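Home | About | Gatherings | Minutes | Swap Table | Contact

We use cookies to keep this site running. By staying on the page you're okay with that. Accept | Manage

Surkdale Shared Workroom: minutes of the June catch-up

Date: 6/1/18
Present: Ilham Soliman (chair), Yolanda Marín, Torbjørn Aasen, Adoración Cifuentes, and me, Kanchan Bisht, taking notes and eating most of the biscuits
Apologies: none received

Hello all! Minutes as promised, typed up the same evening while I can still read my own handwriting. If I've put words in your mouth, yell out before the next meeting and I'll fix it.

1. Last month's minutes

Ilham asked if everyone had read them. Three of us had. Torbjørn read them on the spot (very quickly, I thought) and moved that they be accepted. Adoración seconded. One correction: the new kettle was bought by Yolanda, and I'd written Ilham. Sorry, Yolanda!

2. Money

Balance is $1,164, with the Somboon invoice for the sink repair still to come out of it. Torbjørn reckons we should keep $300 aside and not touch it, and we all agreed to that without much fuss. Adoración asked whether the bench hire fees could go up a little in spring. We talked about it for ages and got nowhere, so it's carried over.

3. Storage and the clear plastic stuff

This was the big one. We've ended up with a lot of see-through plastic on the benches and shelves, all of it useful to somebody, and it's got to the point where you reach for one thing and get another. Ilham wants every clear container labelled on the front in dark marker, because the lids get swapped and a label on a lid is no help at all. I'm all for it. I labelled my own lot over the long weekend and felt very smug.

Yolanda's trouble is with the ribbed ones. She likes them (they're light and easy to grip) but the ridges catch every bit of light going and you can't read what's inside unless you pick the thing up and turn it round. Torbjørn said the same goes for anything milky, where the colours come through and the shapes don't. He'd like plain smooth sides from now on. Adoración said we're not throwing out perfectly good containers over a bit of glare, and I have to say I'm with her.

Up close, that pale ribbed plastic is all shine and bands, with a bit of yellow and a reddish-pink patch showing through, and darker stripes lower down that could be any number of things.

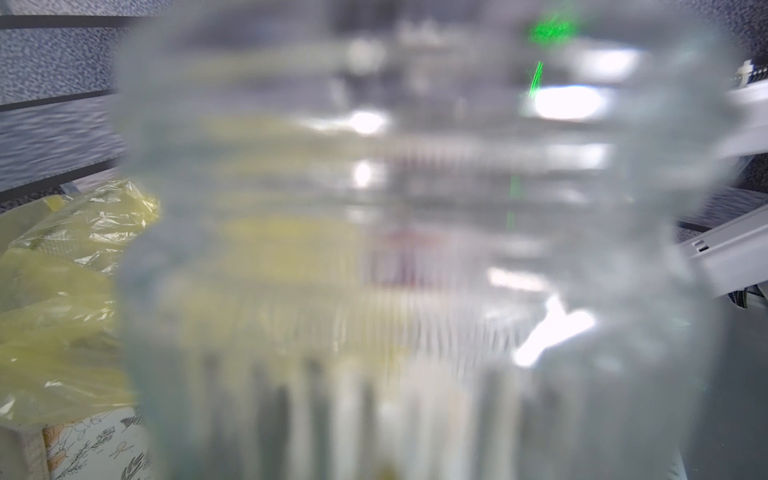
4. What we settled on

We keep the ribbed containers. Labels go on a strip of white tape so there's something solid to read against, and Yolanda has offered to cut the tape. Torbjørn will price a set of the smooth Hesent tubs for the shared shelf only, and bring the figure next time. Nobody's to buy any on the workroom account before then, please.

Adoración brought up the Cendlow order as well. We have 84 lids spare from that one and hardly a base to match. She's going to ring and ask if they'll take them back. If they won't, they go on the swap table.

5. Tidy-up

Ilham would like a proper go at the shelves before the end of June. Bring a cloth, and if you've got boxes you're not using, bring those too. We'll start with the top shelf and work down. I said I'd do morning tea, which means scones, and Torbjørn asked for the date ones again (noted, Torbjørn, you don't have to ask every time).

6. Other business

The back door sticks. Yolanda will plane a bit off the bottom.

Adoración found a pair of reading glasses, tortoiseshell, on the window sill. They're in the drawer under the phone.

Ilham asked for 2 people to open up over the school holidays. I've put my name down and there's still a spot going, so let her know.

Meeting closed at half past eight. Next one is same time, same place, and Torbjørn is on biscuits.

Kanchan

Sign up for our newsletter and get the minutes by email. Subscribe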